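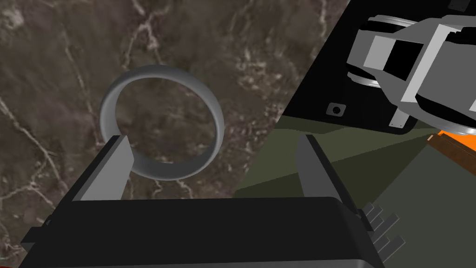 Figure 1. Ring held upright above a brown marble surface (computer rendering).

Unit 4: Lentils and Other Pulses in the Daily Diet
Instructor: Inmaculada Aguirre

Pulses are the dried seeds of plants in the legume family. Lentils, chickpeas, split peas and dry beans all belong to this group. They supply protein, fiber, iron and folate, and most are very low in fat.

Lentil protein contains little methionine but plenty of lysine. Grains show the opposite pattern – the two foods complement each other when both are eaten over the course of a day.

Preparation
Brown lentils need no soaking. Rinse 85 grams of dry lentils, cover with fresh water and simmer until tender. Red kidney beans must be soaked for at least 5 hours, drained, and boiled hard in fresh water before any slow cooking.

Reading for next session: Lozano, course packet, section 5. Students should bring a written food record covering four days. Records are to be handed to Rosario Cattaneo at the start of class.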